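Housekeeping and Home Care, Unit 4
Handout: Keeping Wood Tabletops in Good Shape
Instructor: Clem Tautahi, Talleddale Adult Learning Center

Read this before the next class and bring it with you. We will use the finish test in the first hour.

Know your finish

The finish matters more than the kind of wood. Most tables sold today have a clear hard coat such as polyurethane or lacquer. Older pieces may have shellac or wax, and many kitchen tables are simply oiled. Cleaning advice for one can ruin another.

To test, pick a spot on the underside and put on a drop of rubbing alcohol. Shellac gets sticky within a minute or so. Lacquer and polyurethane normally stay hard in that time. If nothing happens, try a drop of water on a clean area. On an oiled or bare surface it will slowly darken the wood. On a hard coat it sits in a bead.

Daily and weekly care

Wipe crumbs off with a dry cloth first. Dragging them around with a wet sponge leaves fine scratches. Then use a cloth wrung out in warm water with a little dish soap, go with the grain, and dry the top right away. Water left standing at a seam will get under almost any finish.

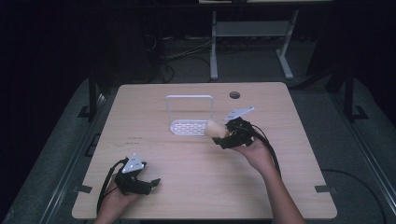

Oiled tops need a fresh coat when they start to look dull or feel rough. Use food-safe mineral oil if the table is used for meals. Put on a thin layer, wait 20 minutes, and rub off everything that has not soaked in. If you use linseed or another drying oil, lay the rags flat outdoors until they are stiff — a balled-up rag can heat up and catch fire on its own.

White rings and dark rings

A white ring is moisture trapped in the finish. It often fades in 2 or 3 days if left alone. If it doesn't, rub it lightly with a soft cloth and a dab of petroleum jelly, leave it overnight, and wipe it clean.

A dark ring means the water reached the wood. Polishing won't help. The finish has to come off in that area before the stain can be treated, and we cover that in Unit 6.

Sanding

Start at 100 grit for worn oiled tops and work up to 220. Go easy at corners and edges. Veneer is very thin, so check the edge of the top before you sand anything.

For next class

Test one table at home and write down the finish, where you tested, and what the drop did. The Brunet Street group meets in the Garna Room as usual.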